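ok desk thread. long overdue. been working off this thing since December under a layer of mail and cables and i finally snapped

rule for today: everything comes off the top. everything. floor, bed, hallway, dont care. then it earns its way back

first out was the Kerside monitor riser. 300 dollars of desk accessories over the years and that was the worst one. too tall, wobbled, collected crumbs

next the Reltis paper trays. 2 of them. both full of stuff i scanned already. why do i scan things and keep them

anyway. mesh basket goes up on the tabletop while i sort so i'm not bending down every ten seconds. back corner. pale wood, black mesh, pretty good combo tbh

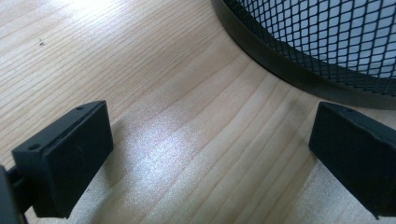 mail pile next. catalogs, more catalogs, a warranty card for a toaster i gave to my brother. Wainwright sends me a lamp catalog every month and i have bought one (1) lamp

found the receipt for the desk too!! 17 February 2018. older than i thought. told everyone it was maybe three years old, whoops

Neville Greenwood replied to the last one asking what i clean the top with. barely damp cloth, wipe along the grain, dry cloth right after. thats it. i used a spray polish once and it went streaky for weeks so never again

somebody else asking if the mesh kind of basket is annoying. yes for pencil shavings, they go right through. fine for paper. i put a sheet of newspaper in the bottom and forget about it

cables took the longest. 100 percent sure half of them belong to things i dont own anymore. kept one of each kind, rest are in a bag for the recyling place

and my inbox says 3,954 unread but that is a different thread and a differnt person's problem (future me)

ok back to the top. i really do like this wood. light, close grain, those long curvy lines. forgot it had any pattern at all, all i ever saw was envelopes
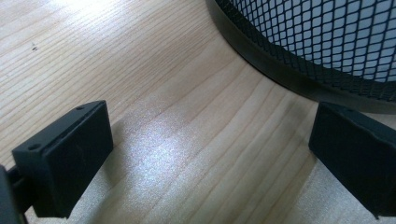 what gets to come back: laptop, lamp, one notebook, mug. coaster under the mug, i mean it this time

what doesnt: riser, both trays, the Grisix pen caddy with the drawer that sticks. pen caddy is free to anyone who wants to come get it. drawer opens if you hit it

basket goes back on the floor by the left leg when im done. if it stays up there it'll just turn into another pile

still have to deal with the hallway. cant get to the bathroom without stepping over a printer box. eating first, then hallway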